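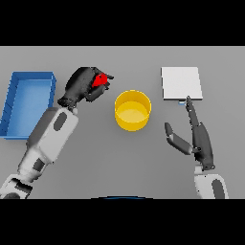

Can a robot do my household chores yet?

A few of them, slowly, and mostly in places that were set up for the robot. Vacuuming flat floors and mowing simple lawns are solved well enough that you can buy the machine and forget it. Folding, tidying, loading a dishwasher and wiping down a kitchen are still at the stage where a machine does them in a lab on a good day.

What about shop-floor work?

Better, as long as the parts arrive the same way every time. Plastgate, a molding shop we have advised for three years, has run a fixed arm on one packing line since January. It does one job. When the carton size changes, a person has to spend part of a shift teaching it again.

Why is picking something up and putting it in a container so hard?

The picking up is mostly fine now. Trouble starts with everything around it: a part that lies at a bad angle, a bin that slides when it gets bumped, a second hand that has to hold one thing steady while the first one works. People do all of this without looking. A robot has to be trained on each of those cases or it stops.

How do you test this?

Most of our testing is done in simulation. Our standard sorting task is called Hoani, and it uses two arms and a handful of plain objects. In the last round we ran it 3479 times with the start positions shuffled, and 2636 of those runs finished with every object where it belonged.
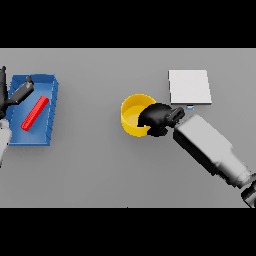
A run that needs a reset counts as a failure, even if the reset is small. We also fail any run that goes past the time limit. Some developers score these things more kindly, so check the rules before you compare our numbers with theirs.

Do simulated results carry over to real machines?

Partly. We repeated 272 of the Hoani runs on real hardware at our Gristau workshop, and the success rate was clearly lower. Friction and worn fingertips are the usual causes. Tane Lockyer keeps the full list of failures and will send it on request.

How fast are they?

Slow. The median Hoani run takes 31 seconds - a person does the same job in a few.

Should I wait for a home robot or buy one now?

Wait, unless you enjoy being a tester. The Unus update planned for our test set adds cloth and soft packaging, and we will revise this page when those results are in.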